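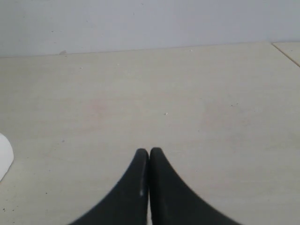

Search the Malton manual Go

4. Teaching the arm to wipe a table

Can a machine clean up after lunch yet? The Malton can, on a good day, given a small table and a patient owner. You will still be faster with a sponge.

1. Clear the zone of anything you are fond of. Plates count.
2. Close the gripper before homing. The fingertips should sit side by side with a thin gap showing.
3. Run CRUMB CHECK. White specks on a cream top are the hard case - expect it to miss a few and report success anyway.
4. For a faint pink stain, set passes to 17. The factory setting is 3, which is optimistic.

Caution: Keep your hands off the table until the arm has parked. It does not know you are helping.

5. Look over the surface yourself before pressing DONE.

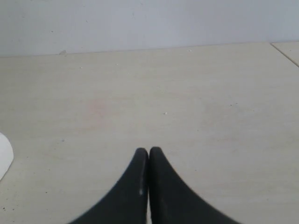

4.1 If the arm stops halfway

Error 29 means it has lost the table. Home it again. Error 49 means use the sponge.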